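FOR IMMEDIATE RELEASE
27 August 2020

Brudoveck opens orders for two-arm bench cells, posts planning sheet for buyers

Budget season is early this year. A lot of labs and small shops have money that has to be committed by December and no clear idea what a two-arm manipulation cell really costs once it is on the floor. Brudoveck is opening its order book today for the Jollar bench cell, and putting out a free planning sheet with it. Sheet covers the whole purchase, arms and everything else.

Jollar is a tabletop setup. Two arms, table, frame, cabling, control software. Ships in 3 crates. Lead time is 18 weeks from signed order, so anyone who needs delivery on this year's money should talk to their purchasing office now about whether a deposit counts as spent. Some do, some don't. Ask first.

What buyers keep getting wrong, going by the quotes we redo most often:

Floor space. People measure the table. Measure the table plus the cable runs plus a person walking past with a cart. Then the desk for the operator.

Power. Get a real outlet near the bench before delivery. An electrician's visit is cheap if it's planned and expensive if it isn't. Put it on its own line in the budget.

Props and consumables. Always left off. Test objects wear out, get lost, get bent. Soft and thin items are the harder test for a gripper, and a cell that only ever sees blocks will tell you very little about what you bought. The planning sheet gives this its own line, with a starting figure of $200 a quarter for one cell. Artificial flowers are a good buy, thin stems, light heads, vases with narrow necks.

Flower work on the bench:
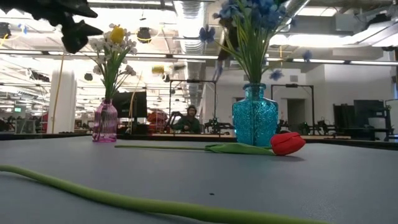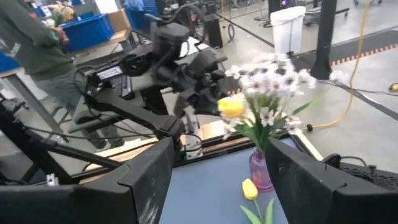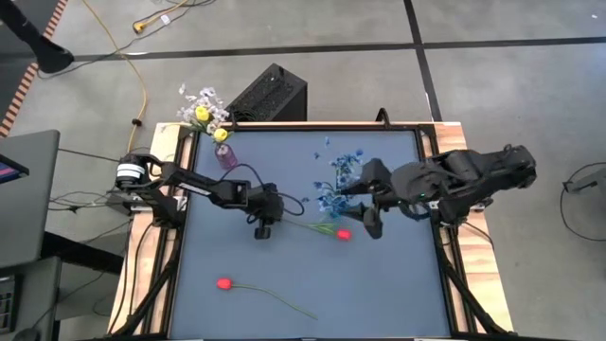 Cameras. Decide on viewpoints before you order mounts. One view from the side, one at the wrist and one from higher up is a sensible start for table work, and each of them means a mount, a cable and storage behind it. Storage is the one that grows. Ask IT for a number in writing.

Spares. Order finger sets and at least one spare cable set with the cell. Not later. Later means a separate purchase order, separate shipping and a bench sitting idle while the paperwork moves.

Staff time. Somebody has to set the table up again between runs. Put hours against it. Buyers who plan for the machine and forget the person end up with a nice machine that runs on Fridays.

Training and service

Each Jollar order includes 3 days of on-site training, which covers startup, calibration, safe stop, basic upkeep and changing fingers. Travel is quoted seperately by region. Service contracts are handled by Chraibi, our support partner, and can be added at order or any time in the first year at the same rate. We'd suggest adding it at order simply to keep it on one approval.

Used equipment and trade-ins: Brudoveck does not take trade-ins at this time. Customers with older arms can still buy the frame and table on there own. Send us the base bolt pattern and we will say yes or no.

Leasing

New this year. Leasing goes through Dreken and is open to schools, research groups and companies. Terms depend on credit and country. Leased cells are the same hardware as purchased ones, same lead time, same training. At the end of the lease the customer can return the cell, renew, or buy it out. Buyout price is written into the agreement on day one so it can go in next years plan.

Planning sheet

The sheet is a plain spreadsheet, no sign-up needed. Tabs for purchase, site prep, yearly running cost and staffing. Works for other makers' equipment too, just change the names in the first column. Corrections welcome, we already know the freight tab needs a metric version.

Orders and quotes

Quotes go out by email. Please include shipping address, floor level, door width and whether there is a loading dock. Missing door widths are the most common reason a quote gets sent back. Quotes for multiple cells on one site are priced together, so send them as one request.

About Brudoveck

Brudoveck builds bench-scale robot cells and the frames, tables and mounts that go with them. Jollar is its two-arm line.

Media and sales contact: Brudoveck press desk, through the contact form on the company website. Product photos and spec sheets on request.

###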